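Minutes of the training kitchen working group

Room 8, Etitz building, October
Start 14:10
Chair: Leonie Hollenstein
Apologies: Kuster (supplier), who sent comments in writing

1. Minutes of the previous meeting
Accepted with one correction. Under item 4, "Plurnach shelving" should read "Plurnach drawer units".

2. Storage
The drawer units are in place along the rear wall. Two runners stick when the drawer is fully loaded. Kuster's written comment is that the runners need resetting, which can be done without emptying the units. The group accepted this.
Action: LH to agree a visit with Kuster.

3. Stock list
The list now stands at 41 lines. Play food and real kitchenware have been kept on one list but will be given separate prefixes. Mugs and cups remain under a single heading. It was asked whether the colander should be entered under washing-up or food preparation. Agreed: food preparation.

Spending to date is 1307 against the Stikivar order. A further 60 is held back for replacement items. No new purchases were approved.

4. Table layout
The present layout was discussed. Points noted:
- The toaster oven stays on the right-hand side of the table.
- Nothing is to be stored on top of the toaster oven. The ketchup bottle is to be given a place in the drawer units.
- The mug and cup should stand together, clear of the colander.
- Fruit to be grouped on the plate at the end of each session.
- The two pots are too near the left edge and should be moved inwards.

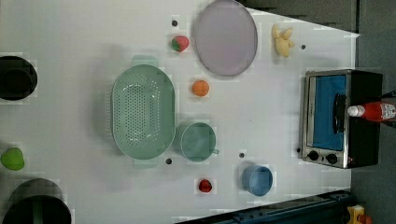
Fig. 1. Table layout as discussed under item 4, before changes.

Action: LH to draw up a layout sheet and fix a copy inside the cupboard door.

5. Cleaning
The white tabletop is to be wiped down after each session. The cloth supply was not discussed for lack of time and is carried forward.

6. Any other business
The key to Room 8 is to be returned to the front desk by 17:30.

Meeting closed 15:05.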